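Murnico Pit Stop Timing Set

Data card, version 4

Summary

The Murnico set holds timing records for 830 pit stops from regional stock car races. Each record covers one stop, from the moment the car crosses the pit entry line to the moment it crosses the exit line. The set was built to study how time is lost on pit road, mainly during tire changes under caution.

Contents

stops.csv — one row per stop
events.csv — jack up, jack down, each wheel off and on, fuel in, fuel out
penalties.csv — 103 rows, one for each penalty called on a stop in the set

Times are in seconds, to the hundredth. Car numbers have been replaced with random IDs that stay the same across all files.

How the records were made

Line crossings come from the track loops. All other events were marked by hand in Jimmont, our labeling tool, and then checked by a second person. Where the two marks differed by more than 0.2 seconds, the stop was marked again from scratch.

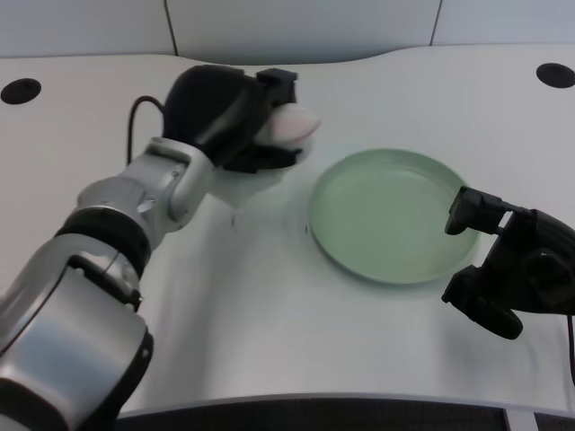
Known problems

Fuel times are missing for the races at Gebru Speedway. The fuel columns are left blank for those rows; do not read them as zero.

Stops with a loose wheel call are kept in the set, and the "wheel on" time is when the gun left the nut — it says nothing about whether the nut was tight.

Stops longer than 100 seconds are mostly repairs. Filter on stop_type = "service" to drop them.

Changes

Version 4 (April 2025): added the Mimel 200 races, fixed swapped left and right rear labels in events.csv.
Version 3: split penalties into their own file.

License

Free for research and teaching. Ask before using it in a paid product.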